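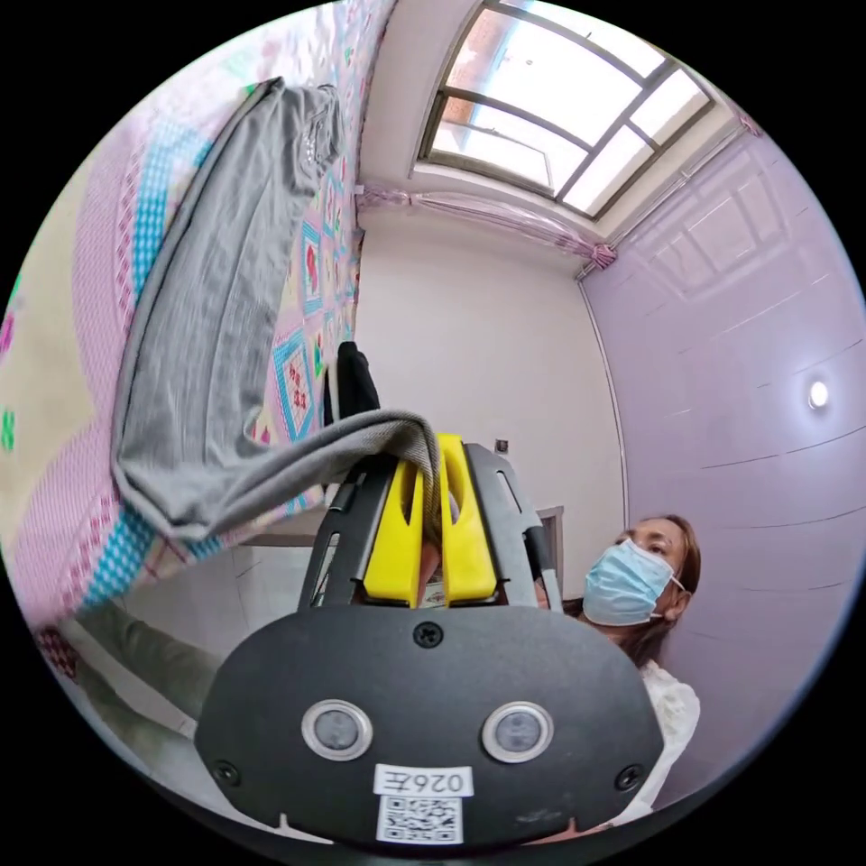

I've had the Kulel batting gloves since October and I'm properly fond of them now, so I thought I'd write them up for anyone dithering. They were £40 from the club shop at Skikbridge, which felt steep (my old pair came out of a bargain bin!), but the padding over the first two fingers is miles better. I wore one on the bottom hand all through a 4 hour net with Lai-ching Tu bowling, and she's not slow.

Sizing is odd. I'm normally a medium and had to swap for a large, and even that pinched across the thumb for the first 2 weeks. The wrist strap is lovely though, nice and wide, and the towelling bit doesn't go crusty as long as you air them.

Grumbles: the palm has started to go shiny on the left hand, and white was a daft choice on my part. I'd still buy them over the Pivden ones, which made me feel like I was batting in oven mitts.

Four stars from me.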